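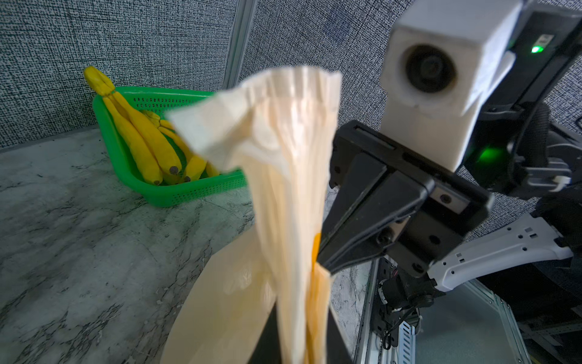
Werkstattbuch > Verpacken > Tüten und Beutel

Zuletzt geändert: Sonntag, 21. Juli 2024

Henkeltüten, zweiter Anlauf

So, wieder ein Tag mit den dünnen Tüten. Ich hatte mir eigentlich vorgenommen, endlich die Liste für die Küchensachen fertig zu schreiben, aber dann lag die neue Rolle von Negussie da und ich konnte es natürlich nicht lassen. Auf der Rolle sind 200 Stück, abreißbar, milchig durchscheinend, mit zwei Henkeln. Sie heißen bei denen Woltola, warum auch immer. Die alten hießen Morby und waren deutlich steifer, die haben beim Anfassen richtig geknistert. Die neuen knistern kaum und fallen in sich zusammen, sobald man sie hinstellt!

Das Zusammenfallen ist auch schon das ganze Problem. Eine Morby konnte man aufschütteln, auf den Tisch stellen und dann in aller Ruhe befüllen (wenn man schnell genug war). Die Woltola macht einmal kurz den Mund auf und legt sich dann hin. Packt man sie am Rand und zieht hoch, wird aus der ganzen Tüte eine lange, verdrehte Wurst und der Inhalt sitzt irgendwo in den Falten fest. Ich habe heute Vormittag 22 Stück befüllt und davon eine ganze Reihe zweimal, weil sich unterwegs etwas quergelegt hatte. Löffel gehen. Der Holzlöffel geht auch, wenn man ihn mit dem Stiel zuerst hineinschiebt. Gabeln sind eine Zumutung. Die Zinken bleiben an der Folie hängen, und wenn man dann ungeduldig wird - ich werde immer ungeduldig - hat man einen Riss von der Gabel bis zum Henkel.

Was ich mir für das nächste Mal merken will: erst beide Henkel aufklappen, dann die Hand einmal ganz bis unten hinein und die Bodenecken herausdrücken. Das kostet ein paar Sekunden und spart das spätere Geschüttel. Und die Tüte gegen den Korb lehnen. Der grüne mit den gelochten Wänden ist dafür besser als der hohe Eimer vom letzten Mal, er rutscht auf der Platte weniger und die Folie verhakt sich ein bisschen in den Löchern.

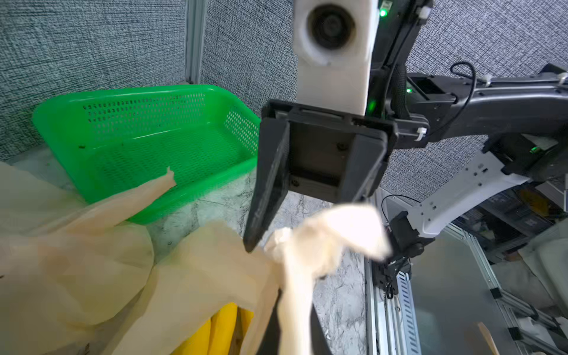 Dineo Buthelezi findet, ich mache es mir mit dem Anlehnen zu kompliziert: Tüte gleich in den Korb hängen, Henkel außen über den Rand ziehen, befüllen, herausheben, fertig. Bei den Morby habe das jedenfalls immer funktioniert, und die Gabeln könne man dann von oben hineinlegen, ohne dass jemand die Öffnung aufhalten muss. Nur beim Herausheben müsse man beide Henkel gleichzeitig nehmen, sonst kippe alles zur Seite.

Gut, habe ich nach der Mittagspause probiert. Mit der Woltola geht es halb. Die Henkel sind kürzer als früher und reichen gerade so über den Korbrand, bei der kleinsten Bewegung springt einer zurück und klappt in die Tüte. Ich habe dann eine Wäscheklammer genommen, damit ging es ziemlich gut, nur muss man die Klammer halt auch wieder abmachen. (Ich habe sie zweimal mit eingepackt. Falls in einer der fertigen Tüten etwas klappert, bitte zurück an mich.) Flach liegend ist eine Tüte samt Henkeln 39 cm lang, das habe ich extra nachgemessen, auf der Packung stand nämlich gar nichts dazu.

Die Gabeln aus dem Clillberg-Satz habe ich danach noch mal einzeln durchprobiert. Zinken nach unten: Folie durch, fast immer. Zinken nach oben: die Gabel schaut halb heraus und verfängt sich beim Zuziehen im Henkel. Am besten war es, zwei Gabeln ineinanderzulegen und sie schräg an der Seitennaht hinuntergleiten zu lassen. Dazu muss die Tüte aber gespannt sein, also oben und unten festgehalten, sonst wirft die Naht gleich wieder Falten.

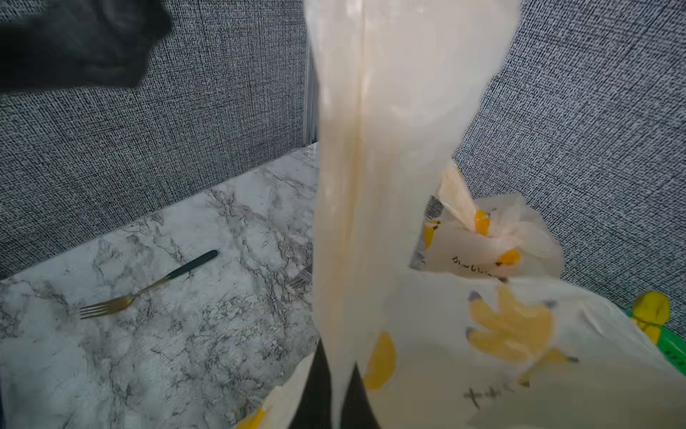 Gespannt heißt übrigens wirklich nur leicht gespannt. Zieht man zu fest, wird die Öffnung so schmal, dass kein Griff mehr durchpasst, und die Folie bleibt hinterher lang und labberig. An der einen, die ich mit Absicht überzogen habe, sieht man in der Mitte so einen bräunlichen Streifen, da ist sie dünner geworden. Die habe ich mit Kreppband markiert und in die Schublade gelegt, nicht wegwerfen, die brauche ich noch für den Vergleich!

Dann zum Gewicht. Ich habe alles, was heute durch die Tüten gegangen ist, zusammen auf die Küchenwaage gelegt und komme auf ungefähr 2.850 Gramm. Verteilt ist das gar nichts, aber ich wollte natürlich wissen, ob eine einzige Woltola das alles auf einmal hält. Sie hält es. Die Henkel werden zu Schnüren und schneiden in die Finger, schön ist das also nicht, gerissen ist aber nichts. Mit den Gabeln obenauf jedenfalls, mit den Gabeln unten habe ich mich nicht getraut.

Offen ist noch:

- Ob man die Tüten vorher zu Streifen falten soll. Gefaltet nehmen sie kaum Platz weg, dafür klebt die Öffnung hinterher zusammen und man reibt ewig mit den Fingern daran herum.
- Ob drei nebeneinander auf den Tisch passen, ohne dass sie sich gegenseitig umwerfen. Heute Nachmittag kurz versucht, zum Schluss aber die Geduld verloren.
- Bodenecken mit einem Stück Karton aussteifen? Dann kann ich freilich gleich einen Karton nehmen.
- Bei Negussie fragen, ob es die Morby noch irgendwo gibt. Im April gab es angeblich noch Restposten.
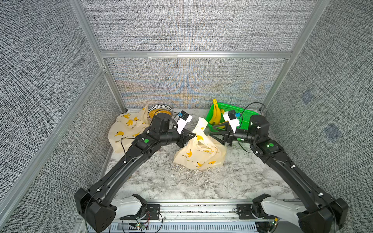
Arbeitstisch mit Marmormuster und den grauen Stoffwänden.

Die Platte wische ich ab jetzt vor dem Auflegen einmal trocken ab. Auf der glatten Oberfläche saugen sich die Tüten sonst regelrecht fest, sobald ein Tropfen Wasser darunter gerät, und dann reißt man sie beim Hochnehmen schief. Die Krümel im Korb habe ich gelassen, wo sie sind.

Nächstes Mal mit Tassen. Dineo will dazu die Papiereinlagen mitbringen, ich suche vorher noch die zweite Klammer.

Neueste Einträge in Verpacken
Morby gegen Papiertüte, erster Versuch
Wohin mit den Deckeln?
Clillberg-Besteck: was fehlt
Körbe, Eimer, Kisten - Standfestigkeit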